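Reviving the old tower, part one

Monday, April 19, 2021

I have wanted to write this post for weeks and kept putting it off until I had something to show for it. Well, I still don't have a booting computer, but I have had so much fun getting to this point that I'm going to write it anyway!

Some background. My friend Sânziana Sandu was clearing out the back office at Bunting, the little print shop where she does the bookkeeping, and she asked if I wanted an old desktop before it went to recycling. I said yes before she had finished the sentence. She drove it over from Stuson on a Saturday with the seat belt around it (I loved that) and I carried it straight through to the bench without even taking my coat off.

I'd forgotten how much I enjoy a proper desktop. Everything I've owned for the last ten years has been a laptop, and opening a laptop is mostly a matter of tiny screws and holding your breath. With a tower you lay it on its side, take the panel off, and there it all is, with room for your hands. You can follow a cable from one end to the other with your finger. I spent the whole first evening doing just that, with a mug of tea and a flashlight.

The plan is simple enough. I want a machine for the spare room that can hold all our photos and play music, and maybe run a few of the old games my brother and I used to fight over. None of that needs anything new or fast. It needs a processor, some memory, a decent drive and a good cleaning, and I gave myself a budget of $200 for the lot. So far I'm nowhere near it.

Cleaning came first. I did it outdoors with a soft paintbrush and a can of air, a bit at a time, and I'd really recommend the paintbrush. Compressed air alone just moves the dust to another corner, and then you find it again later. Hold the fan blades still with a fingertip while you blow air at them. For the drive cage I used cotton swabs, which took forever, but the little holes in the metal came up beautifully and I was stupidly pleased with myself.

Then the old processor came out. It was the slowest one this board could take, and I had already found a better match secondhand from Khalil Khoury, who fixes up computers over in Trornemcombe and sells the spare parts on weekends. He wanted $30 for it and threw in a tube of thermal paste. He also spent a good while on the phone with me going over which chips would fit, and told me to check the firmware version before I took anything apart. I'm so glad he did, because mine needed an update and I could still do it with the old chip in place.
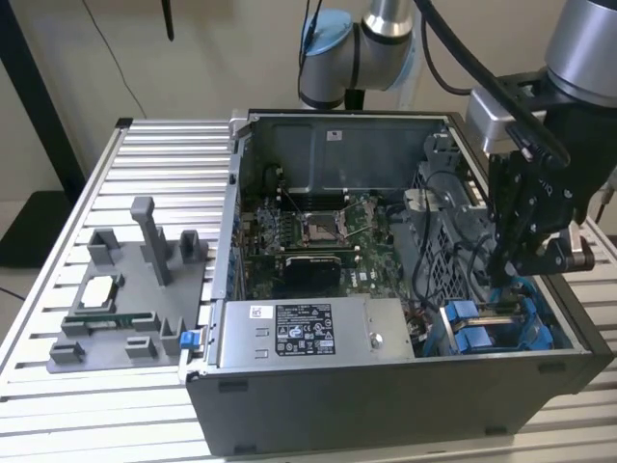 What I like most about this case is that somebody clearly thought about the person who would have to open it. The parts you're supposed to grab are blue. The clips along the expansion slots are blue, the drive bracket has blue tabs, there's a blue latch down by the power supply. Once you've noticed it you hardly need a manual. Compare that with the beige monster I grew up with, which had edges like a cheese grater and one screw you could only reach with a bent screwdriver!

The socket is the part that makes me nervous. You lift the lever, the metal frame comes up, and from then on you don't want anything falling in there, not a screw, not a crumb, not the corner of your sleeve. I've been handling the chip only by its edges and I rehearsed the angle a few times over the bench before going anywhere near the board. There's a small mark on one corner that has to line up. If it doesn't want to drop in under its own weight, it's the wrong way around, and you stop.

The graphics card can stay for now. I was going to pull it, but it's happy where it is and it will run the second monitor. The power supply is staying too. I copied the numbers off its label into my notebook so I can add up what everything draws before I buy a bigger drive.

The cables are my next project. They loop all over the place between the board and the drive cage, and I'd like them tied back so the air can get through. I bought a bag of reusable hook-and-loop ties, the thin kind, and I may have gone overboard on colors.

The other job is the photos themselves. I counted 1,260 in the first folder alone, and there are 22 folders, some of them called things like "new new" and "sort this." A few go back to our summers at Hakinholm, when my brother had the terrible haircut. He has asked me not to post those. We'll see.

The memory should arrive this week, and then I can put the cooler on, close it all up and press the button. If you've brought an old office tower back to life, please tell me in the comments what you put on it! I'm still torn between two versions of Linux and I could easily be talked into a third.

Part two in May, I hope.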